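讲稿备注:学校健身房的楼板荷载、器材布置与日常巡检
主讲:Aksel Baldursdóttir(Giltwood 设施技术组)
4月20日,Erninora 培训中心二号教室

开场(不放幻灯片)

先核对听众构成。上一轮报名表里,总务和体育教研组各占一半,设计院的人很少。如果今天仍是这样,结构部分只讲结论和查表方法,推导放到提问环节。

说明范围:只讲既有校舍改建的健身房,不讲新建体育馆。新建项目从设计阶段就能把荷载定下来,改建项目要先弄清楚楼板能承受多少。两类项目的文件清单不同,不要混用。

第1页 标题页

报单位,报时长。讲四十分钟,留十分钟提问。讲义在门口自取,电子版由 Ívar Arnardóttir 在会后统一发出。

第2页 三个案例学校

Þórarinsdóttir 中学:底层改建,原为仓库,地面直接落在地基上。
Stoltent 学校:二层改建,原为两间普通教室,中间隔墙拆除。
第三所未授权公开校名,讲的时候称“丙校”,二层,原为阅览室。

三所学校规模接近,在校生都在500人左右这一档的说法不准确,不要这样讲。只有 Stoltent 是500人,其余两所没有拿到数字。

器材进场路线在三所学校都是单独踏勘的。送货车辆能否靠近门口、路面能否承受叉车、转弯处是否够宽,都要在订货前确认。丙校的外侧道路没有铺装,叉车无法使用,改为人工搬运,器材拆成散件进场。

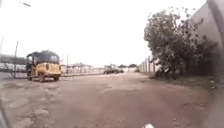
图1 未铺装路面与三轮车

第3页 荷载:先分清两种数

均布荷载和集中荷载分开讲。多数校方只问“一平方米能放多少公斤”,这个问题只对应均布荷载。跑步机、力量架、哑铃架的支脚面积小,控制项往往是集中荷载。

举例计算,写在白板上:
一组哑铃架连同哑铃,总重350公斤,四个支脚。假定四脚均匀受力,每脚87.5公斤。实际地面不平时,可能只有三脚受力,甚至两条对角支脚受力,按两脚计为每脚175公斤。校核时取后者。

支脚下面加垫板的作用是扩大接触面积,减小局部压力。垫板不减少总重。这一点每次都有人问,主动讲掉。

强调:原教室的设计活荷载以竣工图为准。找不到竣工图的,委托有资质的单位做检测鉴定,不能按同年代校舍推定。Stoltent 的竣工图缺结构总说明,前后补了两次资料,进度因此推迟到6月。

第4页 冲击与振动

静载过关之后再看冲击。自由重量区的问题在于杠铃和哑铃落地,楼下如果是教室,噪声投诉基本都来自这里。

讲三条布置原则:
自由重量区尽量放底层;只能放楼上的,靠近承重墙或梁的位置。
跑步机不要全部排在同一跨的跨中。
楼下有考试用房的,在使用规定里写明限用时段。

地垫:厚度要与器材配合选用。力量区和有氧区不用同一种地垫。跑步机放在过软的垫子上,机身会晃,跑带跑偏的概率增大。地垫拼缝要避开支脚位置。

可能的提问:能否在楼上设奥林匹克举重台。回答:单独做结构复核和隔振设计,不在今天的范围内。不要现场给出肯定或否定的答复。

第5页 间距与通道

间距数值按各器材说明书执行,说明书与校内规定不一致的,取较大者。讲稿里不列统一数值,上次列了,会后有学校直接照抄进招标文件,与所购机型不符。

跑步机后方必须留出净空,后方不得正对墙面或另一台器材。此条单独念一遍。

疏散通道在平面图上用实线画出,地面同步贴线。可移动的凳子、垫子、壶铃架不得越线。贴线磨损后补贴,列入巡检表。

门的开启方向要核对。教室改建时常见的情况是门向内开,器材布置完以后门扇打不满。Stoltent 的平面图改过一稿,原因就在这里。

进场路线的内容在此补充一次,跟布置有关:最大件的外形尺寸要同时满足道路、大门、楼梯平台和房门四处的净宽净高。只量房门不够。路窄的学校,要提前和相邻单位约好卸货时间,并确认车辆能否掉头。

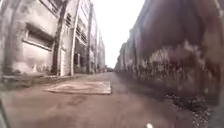 四处尺寸由供货方和校方共同测量,双方签字。测量记录附在合同后面。楼梯平台的净高容易漏量,吊顶下的管线要算进去。多功能训练架的立柱是整根的,不能拆短,订货前务必核对这一项。

第6页 电气

电动跑步机应单独设回路,不与照明共用。插座位置跟着平面图走,不使用拖线板。地插要选带盖的型式,汗水和清洁用水都会流到地面。

插座数量按终期配置预留,不按首批采购量。后期加一台跑步机再开槽布线,地垫要整片掀起。

第7页 日常巡检

巡检表分三级:使用前目视、每周检查、学期检查。

使用前目视由当堂教师完成,内容为:急停夹是否在位,钢索有无断丝,插销是否到底,地面有无积水。发现异常即挂停用牌,不做现场修理。

每周检查由指定人员完成,内容包括紧固件、跑带张力、钢索、滑轮、座椅调节销。一年按52周编号,假期照常占号,填“未开放”,不得跳号。编号连续,后面查记录才方便。

学期检查由供货方或维保单位完成,出具书面报告,更换件写明部位和数量。

讲一下表格填写的常见问题:整列打勾,没有读数;签名由一人代签;停用牌摘除后没有恢复使用记录。丙校第一学期的表就是这种情况,第二学期改为每项填写实测值或“无此项”,填写完整率接近100%。

第8页 学生使用管理

首次使用前完成器材讲解,留签到。年级不同,开放的器材也不同,名单由体育教研组提出,贴在门口。

自由重量区必须有教师在场。有氧区可以由经过培训的人员看管,具体由学校书面指定。

体重上限和使用人数按铭牌执行。铭牌脱落的器材停用,向供货方补领后再开放。

第9页 文件清单

校方应留存的文件:
竣工图或检测鉴定报告
结构复核意见
器材平面图(含疏散通道)
进场路线测量记录
电气回路图
器材合格证与说明书
三级巡检表
人员培训记录

提示听众翻到讲义末页,有同样的清单,可以直接打勾用。

第10页 提问

电气类问题请 Ívar Arnardóttir 回答。涉及价格的问题不在会上回答,请对方留下邮箱。

备用材料:如果提问不足十分钟,补讲集中荷载的第二个算例(跑步机,带使用者体重)。算例在备用页,白板上先擦掉第一个,避免数字混在一起。

离场前收回签到表,关闭投影仪,教室钥匙交到前台。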